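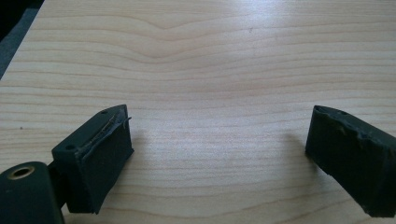

Moushumi Thambiah asked at the end of the last session whether an employee who objects to a contract has any standing to do so, given that the company signed it and the employee did not. Most of these notes are an attempt at that question.

Unit 7: Staff objections to government contracts
November 2018

Background to the case

Zarholm makes mapping software. It has 432 employees, most of them in Gorkevcombe. Last spring it agreed to supply the national border agency with a product called Dzene, which had been built for utility companies looking for leaks and damaged lines. The agency wanted it for tracking movement across open land.

Staff learned of the deal from a procurement notice. An open letter went around and 133 people signed it. They asked for three things:

- the contract to be published, apart from prices
- a right to move to other work without loss of pay
- a staff seat on the group that reviews new customers

Management agreed to the second request within two weeks. It turned down the first, citing the agency's confidentiality terms, and has not answered the third.

Does the employee have standing?

In contract law, no. The parties are Zarholm and the agency. An engineer's agreement is with Zarholm, and it normally says the company decides what work is done.

That settles less than it seems to. Employees can still raise concerns, and in many places acting together to do so has some legal protection. How much depends on whether the concern is about working conditions or about the customer. The open letter mixes the two. Look at the transfer request again with this in mind.

The reuse problem

Nearly all of Dzene was written before the agency became a customer. Sofia Pacheco's paper (in the reader, pp. 65 on) argues that consent to build a tool for one purpose does not carry over to another. Mathis Aubert replies that software is general by nature and that no developer could work under such a rule. Both pieces are short. Read Aubert second -- he assumes you know her leak detection example.

Compare Manden, which turned down a similar contract and lost the customer's civilian business as well. Keep that cost in view when you write about refusal as an option.

For next time

Write 400 words on whether the right to transfer answers the objection or only moves the work to someone else. Bring a printed copy. Shireen Steyn's group will present the management side, and Zubaida Qureshi's group the signatories. The December session is for essay plans only.

Questions about the reader: see the department office. Copyright remains with the authors. Back to top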